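MEDIA RELEASE
November

Milden trial asks how much a bed-making robot can learn from human hands

Milden, which supplies linen services to motels and short-stay apartments, has begun a trial with automation firm Zarkis to see whether household robots can learn bedroom chores from people using hand-held grippers. Milden is making no promises about the result.

In each session, a worker takes a gripper in each hand and does a job at the bedside, such as moving a folded cloth across a sheet. The movements are recorded and used to train a robot arm. Zarkis wants 3000 recordings before the arm tries anything by itself.

"I've sat through a lot of demonstrations where the robot folds one towel beautifully and then the lights go up," said Uriel Figueroa, operations manager at Milden. "I want to see the second towel, and the one that's been left in a heap."

Figueroa said the hand-held method was quicker than the remote-control set-up Milden looked at earlier, where an operator steered the arm from another room. That does not settle whether the recordings are any use. A person fixes a poor grip without thinking, and it is unclear how much of that an arm with a different reach can copy.

The trial covers 3 tasks on a made bed and will run for 5 weeks. Stripping and remaking a bed is not included – Zarkis had proposed it, and Milden asked for it to be taken out until the simpler work has been checked.

Fistolari, an independent testing firm, will score the arm on beds it has not been trained on. Milden will publish the failures along with the successes, and has not ordered any robots.

Enquiries: Rivadeneira Communications, on behalf of Milden, 9 am to 5 pm.

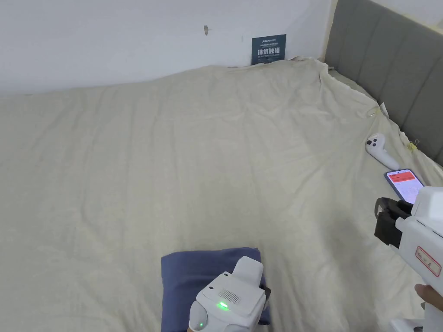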